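# Two-arm pouring: planner keeps choosing the wrong hand, and the bottle swings wide

**Posted by sikus_tinkerer**

Hello all! I've been having a brilliant time getting a two-arm setup to do a simple pour, and I'm very nearly there, but I'm stuck on something in the planning layer. One arm should hold the cup, the other should pick up the bottle, bring it over and tip it. I'm using Casau for the motion planning and a small task script of my own on top (400 lines of Python, please be kind).

The script picks an arm for each object by asking Casau for a path from both and keeping the shorter one. Most of the time it's fine. Every so often it gives both objects to the same arm, or swaps them over so that the arms have to cross, and then planning runs for 900 milliseconds and gives up.
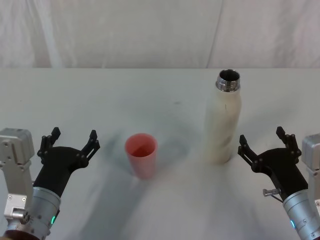

Arm choice is only half of my trouble. The other half is the carry: once the bottle is gripped, the planner likes to take it on a great swooping detour, tilting it on the way, and with an open neck like that one I'd rather it stayed upright until it's over the pink cup. I've tried lowering the speed and it just swoops more slowly! Is there a setting for this or do I need to write a cost of my own?

Perception seems all right, by the way. Both objects come through with sensible poses and the point cloud looks tidy, 2,663 points on the bottle in the last log.

---

**borkaden_fan**

Oh, I love this kind of problem! You've got two separate things going on, so take them one at a time.

For the arm choice, stop asking for two separate paths. Path length from a sampling planner changes from run to run, so when the two scores are close you're tossing a coin. Score the *pair* instead. With two arms and two objects there are only two sensible assignments, so work out both totals and add a big penalty if the straight lines from wrist to object cross. In your layout the left arm gets the cup and the right arm gets the bottle, and that should win easily every time. Something like:

```
total = cost(left, a) + cost(right, b)
if lines_cross(left, a, right, b):
 total += 700
```

The 700 is only what suits my units. Pick whatever is clearly bigger than your usual path cost.

For the carry, you want an orientation constraint on the path, and you need to attach it to the bottle frame. I lost a whole evening by putting it on the gripper frame, where "upright" meant something else entirely. Start with a loose tolerance, get it planning reliably, then tighten it bit by bit. It's such a lovely moment when the bottle glides across level for the first time!

Also check that the grasped bottle is attached to the arm in the collision model, or the planner will treat it as an obstacle that the gripper is stuck inside.

---

**cattaneo_user**

Have you tried updating? The older Cattaneo plugin had a bug with constraints.

---

**looptime**

Agree with the pair scoring. One thing to add: a constrained path is much harder to find from a random start, so 900 ms may be too mean even when the assignment is right. Give the carry step its own time limit and leave the free moves as they are.

I'd also split the pour into three calls: lift straight up, carry level, tilt about the lip. Put the tilt's pivot at the rim of the bottle. If it's at the wrist, the mouth moves sideways as you tip and you'll be pouring beside the cup. Cartesian interpolation does nicely for the lift and the tilt, and the full planner only has to deal with the middle bit.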